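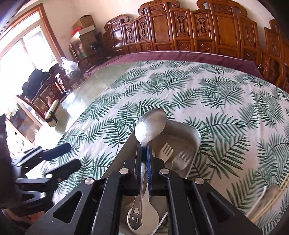 Unit 9: Materials in Food Service

Mellberg College, Department of Hospitality Studies
Handout revised 19/05/2021

Scope of the unit

This unit deals with the materials from which eating and serving utensils are made, and with the way an operator selects among them. Students should have completed the reading on dishwashing and storage before the lecture. Glass and ceramics are treated separately in the second half of the course.

9.1 Stainless steel

Stainless steel is an alloy of iron and chromium, often with nickel added. The chromium reacts with oxygen in the air and forms a very thin surface layer that protects the metal beneath. When the surface is scratched, the layer forms again, provided that air can reach it.

Flatware is commonly sold under grades such as 18/10 and 18/0. The first number gives the nominal percentage of chromium and the second the nominal percentage of nickel. Grades without nickel respond to a magnet and cost less, but they are more easily marked by salt and by long soaking. Knife blades are usually made from a harder steel than spoons and forks, and for this reason they may show rust spots first.

Patterns with openwork handles need additional care at the wash station. Food can lodge in the openings, and the pieces should be checked by hand before they are returned to service.

9.2 Wood

Wooden utensils fall into two groups, single-use and reusable. Single-use pieces are normally cut from fast-growing species and left without a finish. Reusable pieces are oiled at intervals and must be dried fully before storage. They are not to be left standing in water. A reusable piece with a crack or a raised grain that cannot be sanded smooth is withdrawn.

9.3 Plastic

The plastics most often used for disposable utensils are polystyrene and polypropylene. Polystyrene is stiff and can be made very clear, but it breaks with a sharp edge. Polypropylene bends further before it fails and tolerates hotter food. Local rules on single-use plastics differ, and students are expected to consult those in force where they carry out their placement.

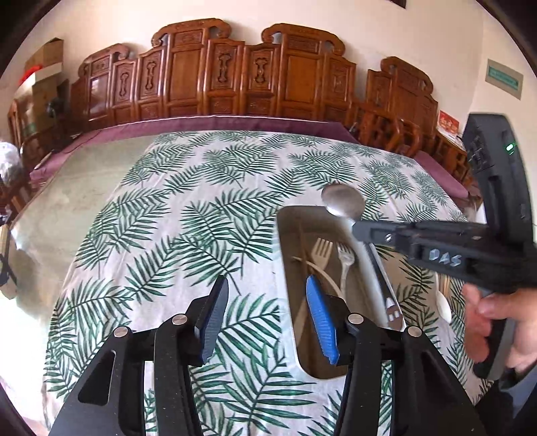

Figure 9.1. Steel, wooden and plastic utensils on and beside a white tray.

9.4 Comparing cost

Purchase price alone is a poor guide. The cost of a reusable piece includes washing, storage and replacement of losses. The cost of a disposable piece includes delivery, storage and waste collection.

Case for discussion: The Gravano dining hall serves 400 meals a day and has storage for 50 cartons of disposable utensils. Its dish room is closed for repairs throughout January. State what further information would be needed before recommending a material for that month, and for the remainder of the year.

Assignment

Submit a written answer to the Gravano case, two pages at most. Include a table of the costs you have considered and note any that you were unable to estimate. Late work is handled under the department's general rules.

Reading: Course packet, sections 9 and 10.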